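I gave up the spare bedroom as an office in February and moved my desk into the hallway. We needed the bedroom back, and the hallway was the only stretch of wall left in the apartment with an outlet on it. I've worked there ever since, so I'm writing down what I changed while I still remember.

The short version is that I write far less on paper now and far more on the wall.
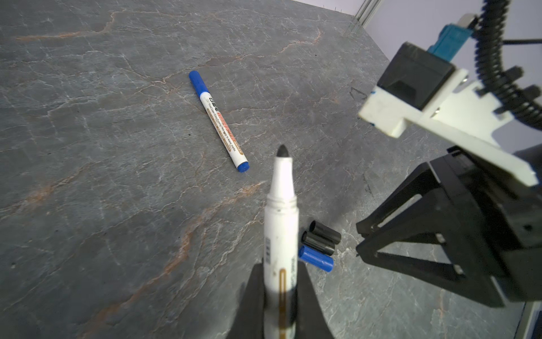
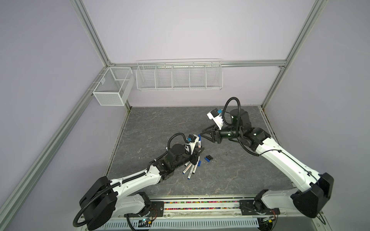
*Whiteboard markers, in both pictures.*

The wall is a sheet of painted hardboard from the lumber yard in Plidcombe. It cost 31 dollars, cut to size, and they tied it to the roof of the car for me. I had priced a proper glass board first, and the cheapest one with delivery came to 697. The hardboard stains a little if you leave writing on it for more than a week. I wipe it down with rubbing alcohol when that happens and it comes back mostly white. Red is the worst color for this. Green is nearly as bad. I use blue and black and keep the red for deadlines.

I split the board down the middle with a strip of thin tape. The left side is for whatever I'm working on that day, and it gets erased before dinner whether I finished or not. The right side is for the month. Things on the right side tend to stay there too long. "Call Dradmont about the boiler" was up for most of the spring. I stopped seeing it after a while, the way you stop hearing a refrigerator.

Before this I used notebooks. I had a whole shelf of them, and when I cleared the bedroom I sat on the floor and went through them all. Most of what I'd written was lists copied over from the previous list. There was a drawing of a bookcase I never built and the measurements for curtains in a house we no longer live in. I kept two of the notebooks and recycled the others.

The hallway has problems. The light is bad after 4 p.m., and I ended up clamping a lamp to the coat rack. Calls are difficult when anyone is cooking. The desk is also too shallow for a monitor and a keyboard together, so I put the monitor on a wall arm. Getting that arm level took an entire evening, and I drilled one hole in the wrong place. It's behind the screen and I've left it.

I also moved the printer to the closet. I print something every couple of weeks, usually a return label or a form for the school, and having to open the closet door for that is fine. The router went in there as well, but the signal in the kitchen got so bad that I moved it back out the next morning.

A few people have asked about the chair. It's a Likden, secondhand, and I paid 100 for it from an office that was closing on Czarnecka Street. The armrests wobble. I tightened them when I got it home and they wobbled again by the end of the month. Otherwise it's the best chair I've had.

Next I want to put a shelf over the board, 23 inches wide, for the dictionary and the box of cables. There's a stud on the left side and nothing on the right, so I need to buy a decent anchor first. It's on the right side of the board, under the boiler.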